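Conveyor belt

A conveyor belt is a loop of flexible material stretched over two or more pulleys and used to carry goods from one place to another. At least one of the pulleys is driven, usually by an electric motor, and pulls the belt along. The others turn freely. Belts move grain, ore, parcels, baked goods, luggage and many other loads, over distances that range from the length of a checkout counter to several miles.

History

Flat belts of leather or canvas running over wooden beds were used in mills and at docks from the late 18th century, mostly for sacks of grain. They were turned by hand or by line shafts and wore out quickly. The Vermeulen grain works kept an account book that records the purchase of a canvas belt in 1847, to be run between the unloading quay and the upper floor of the mill. Later entries show that it was patched several times before it was replaced.

Rubber-covered belts came into wide use near the end of the 19th century, when mines and quarries needed something that could carry sharp, heavy material. Layers of cotton fabric gave the belt its strength and the rubber protected the fabric. Steel cords and synthetic fibers took the place of cotton in many heavy belts during the 20th century.

Construction

Most belts have two main parts. The carcass is the inner layer, which takes the pull of the drive pulley and keeps the belt from stretching. The covers are the outer layers, chosen to suit the load. Rubber is common in mining and bulk handling. PVC and polyurethane are common in packing and food plants, where the belt has to be wiped down often.

The ends of a belt are joined by a splice. In a vulcanized splice, the layers are bonded with heat and pressure. In a mechanical splice, metal or plastic fasteners are pinned through both ends. Mechanical splices are quick to make but noisier, and they can catch on scrapers.

The belt is supported from below by rollers, called idlers, or by a smooth plate, called a slider bed. Idlers lower the friction and are preferred for long runs. Slider beds are cheaper and give a steadier surface for small items. Bulk belts are often bent into a trough by angled idlers so that loose material stays in the middle.

Tracking and tension

A belt that drifts to one side is said to be mistracking. Common causes are a crooked splice, a pulley out of line, uneven loading and dirt built up on a roller. Some pulleys are crowned, meaning slightly thicker in the middle, which helps to center the belt. Fine adjustment is usually made at the tail pulley with a pair of screws, a little at a time, with a pause after each change to let the belt settle.

Tension is set by a take-up. On short conveyors this is a screw. On long ones it is often a hanging weight, which makes up for stretch as the belt ages. Too little tension lets the drive pulley slip, and too much shortens the life of the bearings.

Light-duty conveyors

Conveyors for cartons and small parts are often built from aluminum profiles with slots along their length. Legs, guides and sensors can be bolted into the slots and moved later without drilling. Green, white and black are common belt colors.
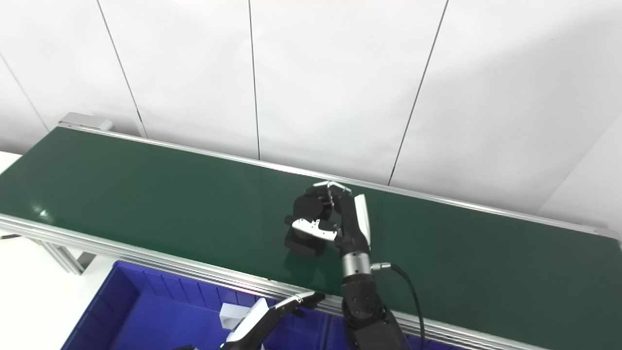 Marisa Piras argues that general accounts of the subject give too much space to mining and too little to belts of the light-duty kind, and that the splice deserves more attention than the motor. In her view most stoppages in small plants begin at a badly cut joint, and a crew that learns to square the ends properly will save more time than one that buys a larger drive.

Safety

The main danger is at the nip points, where the belt meets a pulley and can draw in a hand or sleeve. Guards are fitted at these places, and longer conveyors usually have a pull cord that stops the drive from any point along the run. The power should be locked off before cleaning or adjustment wherever the work allows it.

See also

Bucket elevator
Chain conveyor
Idler
Line shaft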